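How to hand in an old gun or ammunition

Posted by Lyle Kincaid, March 13, 2024

These steps are for people in Remville and Whitfield who have come across a firearm, cartridges or something that looks military while clearing a house. The last surrender in July took in 417 guns and 2,065 rounds, most of them from lofts and garages. You can hand items in all year round and do not have to wait for the next one.

Before you touch anything

Work out which kind of item you have. Shotguns, rifles, pistols, air weapons and boxed cartridges can go to the station desk. Grenades, shells, mortar bombs, flares and anything with a fuse must stay where they are. Leave the room, shut the door, keep other people out and ring the emergency number from outside. If you are unsure which group it belongs to, treat it as the second.

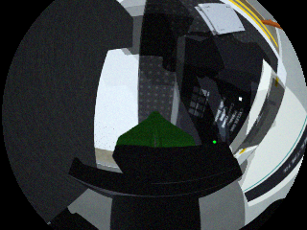
Close view of a dark gripper with a green cap, computer simulation

Ring first

Call the non-emergency line and say you want to surrender a firearm. Give your name, the address where it is and a short account of how you found it. Ask for a reference number and write it down. The operator will either give you a time to come in or send an officer to you. Ask for a collection if you have no car. Guns should not be taken on the bus.

Packing it

Do not try to unload, clean or strip the gun. If it may be loaded, tell the operator and leave it alone. Otherwise, once you have been told to bring it:

Wrap it in a blanket or put it in a closed bag.
Put ammunition in a separate container.
Place both in the boot, out of sight.
Drive straight there.
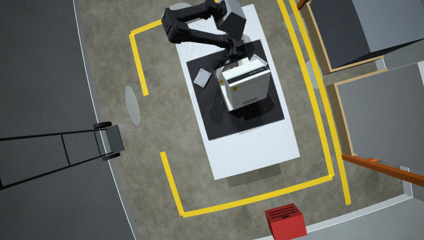

Robot arm and white box seen from above, simulated view

At the desk

The Whitfield station is on Herska Road, next to the Uleck car park. Leave the gun in the boot, go in and give your reference number. An officer will come out with you. Signing the form usually takes 16 minutes or so. Bring any certificate you find with the gun, even an expired one, and keep your copy of the receipt with the estate papers.

If you have more than 200 cartridges, say so on the phone and ask for them to be collected.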